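Drinks Service Station Check: Glass, Ice and Small Bar Tools
Form 481, issue 2
Site: Draswood function rooms, Laryea Room
Checked by: Édgar Cárdenas
Time in: 2:10 pm
Next check: May

Mark each line OK, FIX or N/A. Write a comment for every FIX. Comments on OK lines are optional, but please leave one if the next person would want to know.

Section A: Table and floor

A1. Table stands level and does not rock when leaned on.
OK.

A2. Tabletop wiped down before setup, with food-safe cleaner, and left to dry.
OK. The white top marks easily. Scuffs that don't come off with the cleaner can stay. Do not use the green pads on it, they make the surface rough and then it holds dirt.

A3. No chips, splits or raised edges on the tabletop where someone could catch a hand or a sleeve.
OK.

A4. Floor dry on all sides of the table, no ice or citrus underfoot.
FIX. One wet patch behind the table on arrival, from the drip tray under the ice machine. Mopped and the wet floor sign put out. The tray needs to be seated properly after emptying. I have asked for the sign to be kept in the room instead of down the corridor.

A5. Cables kept off the walking route and away from ice and water.
OK. Check again after the room is turned around for evening use.

A6. Stock crates stored below waist height and not in front of the fire door.
OK.

Section B: Glassware

B1. Wine glasses checked against the light for chips at the rim and cracks where the stem meets the bowl.
FIX. Two glasses taken out, both with rim chips you could feel before you could see them. Wrapped in newspaper and put in the broken glass bin. Entered in the breakage book.

B2. Glasses dry and free of lipstick, lint and detergent film.
OK. Slight film on the back row of the rack. Rinse aid was low and has been topped up.

B3. Glasses carried by the stem or base, never with fingers inside the bowl.
OK. Watched during setup.

B4. Glasses set well in from the table edge, with space between each glass and whatever is next to it.
OK. This was the main comment last time and it has improved. A wine glass is top-heavy and goes over with one knock from an elbow. Leave a clear gap between the glass and the ice bowl, so that reaching for ice does not mean reaching across a rim.

B5. No hot glasses used for cold drinks.
OK. Glasses from the washer are to stand until they are cool to the touch. The Grutitz washer runs its final rinse at 60 seconds and the rack comes out too hot to use straight away.

B6. Broken glass kit complete: dustpan, stiff brush, thick gloves, newspaper, tape.
FIX. No tape. Replaced from the office drawer, but that was the last roll.

Section C: Ice

C1. Ice treated as food. Hands washed before filling.
OK.

C2. Ice taken with a scoop or tongs only. A glass is never used to scoop ice.
FIX. The scoop was lying inside the ice machine on top of the ice. It belongs in the holder on the side, handle up. Moved and washed. If the scoop is missing, go and find another one. If a glass breaks in the ice the whole bin has to be melted out, washed and refilled, and that takes most of an afternoon.

C3. Ice bowl clean inside and out, no chips or crazing.
OK.

C4. Ice bowl emptied and refilled, not topped up over old meltwater.
OK. Tip the old ice in the sink, rinse the bowl, dry the outside, then refill. Drying the outside matters on this table, a wet bowl slides.

C5. Ice is clear, no smell, no bits.
OK. Filter on the machine was last changed by Plurnbridge, job sheet 1172. The sticker inside the door has faded and should be written again in marker.

C6. Any glass breakage near the ice: ice thrown out, bowl washed, glasses within reach checked.
N/A today. Staff asked, and both gave the right answer.

C7. Ice bowl covered if service is more than a few minutes away.
FIX. No cover at the station. A clean side plate will do for now.

Section D: Jiggers and small tools

D1. Jiggers clean inside both ends. Look down into the smaller cup, residue sits in the bottom of it.
OK.

D2. No dents in the rim of either cup. A dented jigger pours to one side and gives a wrong measure.
OK. One older jigger had a flat spot and has been taken out of use. Please don't put it back in the drawer.

D3. Jigger rinsed between different spirits, and always after cream or egg.
OK.

D4. Jigger set down away from the glass, so metal does not knock the rim.
OK. Most of the small rim chips we find come from metal tools. Jigger to one side, ice to the other, glass in between with clear space around it is fine for a single-drink setup. For more glasses, put all the tools together on a folded cloth.

D5. Knives and peelers stored flat with the blade covered.
N/A. No fruit being cut at this table.

Section E: People

E1. Staff know where the first aid box and the blue plasters are.
OK. Plasters are low, reorder.

E2. Closed shoes with a grip sole.
OK.

E3. Long sleeves rolled or fastened while pouring.
OK. Mentioned to one person.

Actions carried forward

Drip tray: show both shifts how it seats. Me, before the next event.
Tape and blue plasters: order with the next stationery and first aid list.
Cover for ice bowl: get a proper lid, or decide the plate is good enough and write that on the form.
Filter sticker: rewrite the date from the job sheet.
Wet floor sign: waiting on an answer.

General comment

The station is in better order than at the last check, and everything marked FIX in Section B was dealt with while I was there. What I would still like to see is the table laid out the same way for each setup, with only what is needed on it. Spare glasses stay in the rack until they are called for. Time out 3:25 pm.
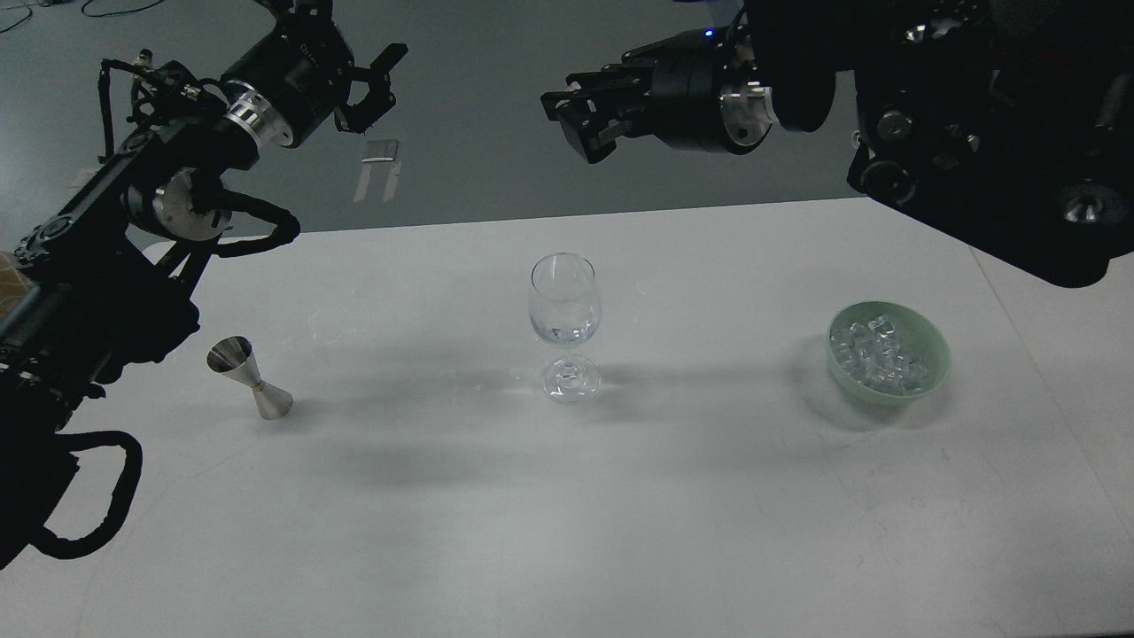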